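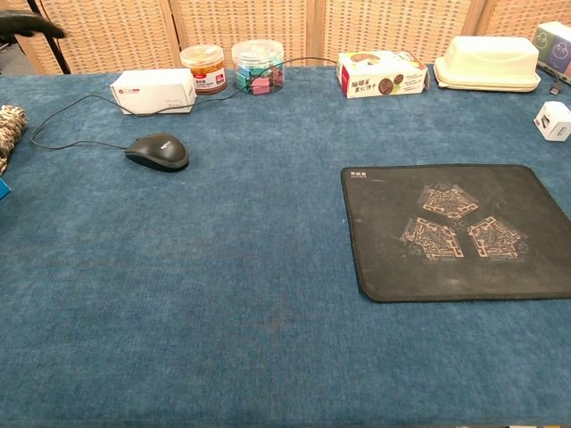 A wired mouse on a cloth-covered table, with a small white box behind it.

Larnora to take old electronics at Kondness hall through July

Residents of Larnora can drop off unwanted computer equipment and small electrical items free of charge at Kondness hall, starting 19th June and running to the end of July.

The town signed a contract with Gistine, a recycling firm, after curbside crews reported finding more cables and keyboards in household trash. Last year's drop-off drew 134 households and brought in around 200 boxes of equipment.

Mice, keyboards, chargers, phones, printers and laptops will be accepted. Televisions and loose batteries will not, and should go to the transfer station on Hou Road as before. There is a limit of 27 items per visit.

Gistine will wipe any hard drives it receives, but the town asks people to delete personal files first. Working items will be offered to local schools. Businesses must book ahead and will pay a $74 handling fee.

The hall parking lot will stay open during drop-off hours.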